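Workstead Tote Handling: data card and notes

Workstead is a collection of recordings from a working parts warehouse, made while the picking line was changing over from all-hand picking to a mix of people and arms. It holds 257 shifts of material from 14 stations, plus the written notes that pickers kept at those stations. We're really happy with the notes! They're the part we would read first.

What's in it

Wrist camera stills and short clips, gripper position logs, station call-outs (every time an arm asked for a person), and the shift notes in plain text. Folder names follow the station codes. Areo is the front half of the line, small parts and fasteners. Flesance is the back half, where bigger and softer things get packed. Győri is the returns bench, and it has its own folder layout because it was added in February, after the others were running. 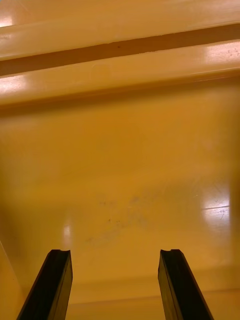

Call-outs are where the job has changed most. A picker at Areo used to fill orders from one rack all shift, and now looks after 4 arms, steps in when one asks for help, and decides what goes back in the queue. The most common question an arm sends over is a simple one: is this tote finished or not? Glare on shiny orange plastic, a few scratches and a patch of gray smudges on the floor of it can all make that harder to settle from a picture, and a person glancing over can answer in a second. Those answers are saved as labels (empty, not empty, check by hand), and pickers added the third one themselves. It's a great addition and we use it everywhere now.

How the work feels different

Less walking, less bending, more deciding. Several notes say the first weeks were tiring in a new way, with all the switching between stations. Others love it. People who know the stock well ended up teaching everyone else what a bad grasp looks like before it goes wrong, and that knowledge is all over the notes. There are 79 longer entries tagged "howto" and they are wonderful reading.

Known gaps

Night shifts are thin. Flesance clips have no audio. Győri call-outs before the layout change use the old two-label scheme and have not been redone, so filter them out if you train on labels.

Using it

Start with the station index, then load one station at a time. Please keep the notes next to the clips if you pass the data on. Notes are shared with the writers' agreement and without names.

Last updated 5/18/25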